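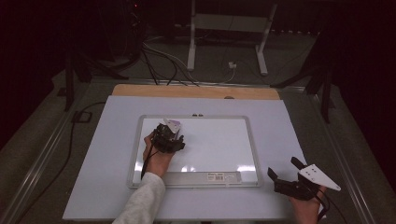
Hand-held grippers for recording whiteboard tasks
Project report, second year
Meinir Gwynne
August 2023

1. Aim

The aim was to build a pair of hand-held grippers that a person can use to do simple jobs at a table, and to record the movement of both hands well enough that a two-armed robot could later copy it. I did not have a robot arm to work with for most of the year, so the report covers the grippers, the table and the recordings. The work was done on a bench in the Plulby shared workshop.

2. The grippers

Both grippers have the same black body and two fingers. The first version, finished in February, had a trigger under the index finger. It was tiring to hold and the return spring pulled the fingers open too hard. In the second version the fingers are linked by a small gear pair and the user squeezes them directly.

The finger position is read by a sensor on the gear shaft. I bought these from Mertens because they were small enough to go inside the body without changing the shell. One arrived with a cracked housing and was replaced. The signal leaves through a thin black cable on each gripper. I tried a wireless version for a few weeks, but the two sides drifted apart in time during longer recordings and I went back to cable.

Each gripper carries a white plate with a printed marking, used to work out where the hand is. The plates went through more changes than anything else. Glossy paper gave bad readings under the workshop lights, so all later prints are matt. The plate also has to be tilted, or it goes out of view when the wrist turns.

3. The table

The bench has a grey top with metal rails at the sides. A sheet of white foam board goes on it and the whiteboard goes on the foam board. Without the foam board the whiteboard slid when it was pushed from one side. I also put a strip of light wood behind it as a fixed line to measure from, so that the start position could be set again after the bench had been used by other people.

The whiteboard is a small one with a grey tray along the bottom edge. It is a harder object than I expected. The surface is shiny and throws the light back as a bright patch, and this moves when the lamp moves. I fixed the lamp position with tape and wrote the height on the stand.

4. Recordings

Three tasks were recorded: turning the whiteboard through a quarter turn, lifting one side and lowering it again, and wiping the surface with a cloth held in the right gripper. I made 729 recordings and kept 724. The five I removed had gaps in the left finger signal, all from the same afternoon, and the cause was a loose plug at the back of the bench.

The first 200 were made before I changed the finger pads. The old pads were hard plastic and slipped on the frame of the whiteboard. The new ones are cast in Lerkitz rubber, which grips better but leaves a faint mark on the writing surface - this wipes off with water. The two sets are kept in separate folders and should not be mixed without checking the finger opening values, as the new pads are thicker.

5. Problems

Cables were the main problem. They pull slightly on the wrist, and a cable lying over the whiteboard can catch on its corner when the board is turned. Longer cables helped with the pull but made the catching worse. An arm clip at the elbow would probably solve both, and I have drawn one but not printed it.

Lifting was the least reliable task. With both hands in, the plates sometimes cover each other, and in 28 of the lifting recordings the position of one hand had to be filled in from the readings before and after.

6. Further work

The Stodance group has agreed to try the turning recordings on their arms next term. They need the hand positions measured from the corner of the wooden strip, and I have written a short script to convert them. The drawings for the body, the gear pair and both versions of the pads are in the project folder, along with a parts list.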